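# A Place for the Chopsticks

*Friday, June 1, 2018*

There is a drawer in almost every kitchen where chopsticks go to lose their partners. Mine sat beneath the toaster, and when I finally emptied it onto a dish towel I found 13 of them (yes, an odd number, and I still think about that one), mixed in with skewers, a tea strainer and the warranty for a blender I gave away years ago.

So I spent a good part of the spring asking people how they keep theirs, first at Petchrat, the little noodle counter where I eat more often than I should, and then in the aisles of Cunden, the housewares store across the street. The answer I heard most was the simplest one: stand them up in something tall, put it on the table, and leave it there between meals.

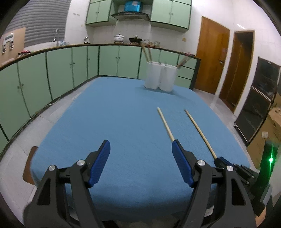
Not everyone was won over, and one reader wrote to say that chopsticks left standing out only gather dust, and that hers have lived in a lidded box, tips all facing the same way, for as long as she has been married. I see her point, and I do love a lidded box! But a pair of plain wooden chopsticks on a soft blue cloth, with more sticks standing in white containers at the far end of the table, makes me want to put a pot of rice on right away.

Whichever camp you fall into, let them dry all the way before you put them up, and sort out the splintered ones while you're at it. I went home from Cunden with a tall jar from Renari, set it by the soy sauce, and dropped all my chopsticks in, the odd one included.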